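# Trekholm Molded Housing, Black

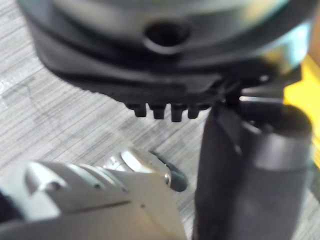 ## What it is

The Trekholm is a large black plastic housing with a curved, stepped body and ridges across the face. It has a round hole near the top with a slightly raised rim, and four short teeth along the bottom lip. The teeth differ a little in length and width. They are molded that way, so don't file them to match.

We sell it as a single part. Fasteners and mounting brackets are ordered separately.

## Details

| | |
|---|---|
| Color | Black |
| Material | Plastic |
| Carton quantity | 40 |
| Minimum order | One piece |
| Stock location | Plumbridge |
| Finish options | None |

Trade accounts can order by the carton. For runs over 3000 pieces, ask for a quote before you place the order, as those ship straight from the molder and take longer.

## Handling and storage

Store housings face up on a flat shelf, teeth clear of the edge. Do not stack them more than two high outside the carton. A tooth that takes a knock can whiten at the root, and we don't take back parts marked like that.

Wipe with a damp cloth and mild dish soap. Solvent cleaners dull the surface and will leave streaks in the low bands between the ridges. Keep oil off the raised rim if you plan to put a label near it.

## Fitting notes

Set the bottom lip first, then bring the upper body in. Forcing the top in first puts all the load on the end teeth. Tighten fasteners by hand. If you use a driver, set the clutch to its lowest step.

The older Turine housing has a different lip and will not swap with this one. If you have a Turine on the bench, send us the part number before ordering.

## Ordering

Single pieces ship the next working day. Orders of 50 or more go by freight, and someone has to be there to sign. Pickup at the Plumbridge counter is open until noon on Saturday.

Parts questions: Ubaldo Pagano
Trade accounts and returns: Jeanie Forsyth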